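Ata da reunião da comissão do jantar de beneficência Norkine, a favor da casa de acolhimento Triltgate

A reunião abriu às 19h, com quórum e sem aquecimento. A ata anterior foi aprovada depois de corrigida a palavra "sobremesa", que constava como promessa.

1. Contas. Entraram 2000 euros de patrocínio da Cropper, que pede o logótipo nas ementas, nos guardanapos e, se possível, no discurso. Ficou-se pelas ementas.

2. Lugares. Há 212 inscritos para a sala da Hudaven, que prefere que não se fale em lotação antes de ver a planta. Aguarda-se a planta - pela terceira vez.

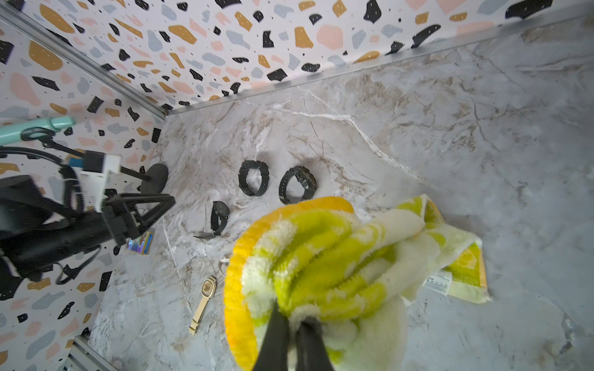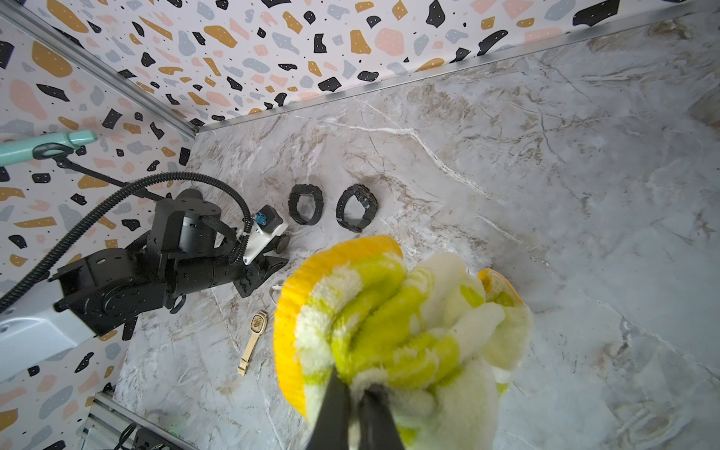
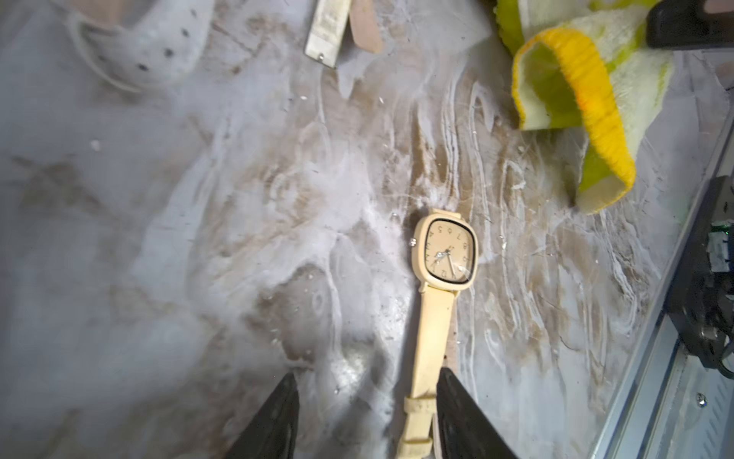
Hudaven, abril

3. Leilão. Discutiu-se durante largo tempo se a licitação mínima devia ser de 100 euros. Aprovado com 3 votos contra, todos de quem costuma licitar.

4. Decoração das mesas. Foram apresentadas duas propostas de centros de mesa, ambas altas de mais para se ver o convidado em frente. Houve quem considerasse isso uma vantagem. Adiado.

5. Discursos. Limite de cinco minutos por orador, proposta cuja defesa demorou doze.

6. Outros assuntos. A Triltgate lembra que precisa de colchões antes do inverno e agradece que a verba não seja gasta em velas. Tomou-se nota.

Encerrada às 21h40. Próxima reunião em maio, com a planta.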